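Vundine Newsletter
Workroom notes
October 4, 2019

Sock sorting: change of container and table layout

The mixed sock bins at Larkotbridge have been withdrawn. They were deep enough to hold a full intake, which meant that the pairs at the bottom stayed there until the bin was emptied. Intake for August was 2,200 single socks, of which 795 were still unpaired at month end. The figure for the previous month was worse.

From this month, socks go to the table in small perforated baskets. The side walls are open enough for air to pass through and for the colour of the contents to be seen from the side. One basket is brought to the table at a time and set down towards the far edge, leaving clear surface in front of it for laying out. 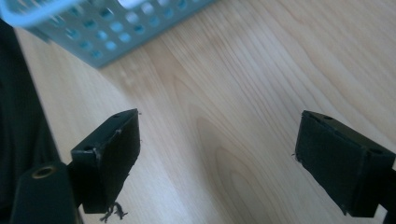
Pale blue basket on the sorting table, with bare wood left for laying out.

The table tops are light wood with a visible grain. White and olive socks are easy to find against this surface. Beige is less satisfactory, and the Butkienė table, which has a darker top, should be used for any load that is mostly beige or tan. Do not cover the light tables with a cloth. Ribbed cuffs catch on it and the socks drag out of line.

Procedure is as follows. Take socks from the top of the basket without tipping it. Lay each one flat, toe away from you, heel down. Group by colour first, then by length, then by cuff. Two whites that differ in cuff depth are not a pair, and should not be passed as one to clear the table.

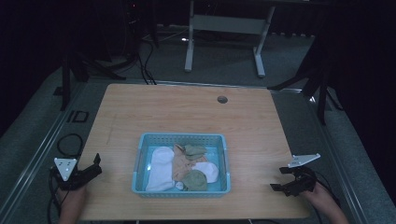

Socks that arrive bunched need to be pulled out to full length before they are compared. A folded sock can look a size shorter than its partner, and most of the wrong pairs returned in August were of this sort. Check inside the toe for a second sock pushed into the first.

Paired socks are laid one on the other and folded once at the ankle. Do not turn one cuff over the other, as this stretches the elastic on the outer sock. Odd socks go back into the basket and are carried over to the next load of the same colour. After 30 days they are moved to the odds drawer.

Baskets should be wiped out at the end of each session. Lint collects in the holes and is best removed with a dry brush. The small cable hole in the table top is to be kept clear.

A further order of baskets has been placed with Brarico. The target remains 1,000 pairs a month with the present tables. Labels for the odds drawer are in the stationery cupboard and should be dated when the drawer is filled.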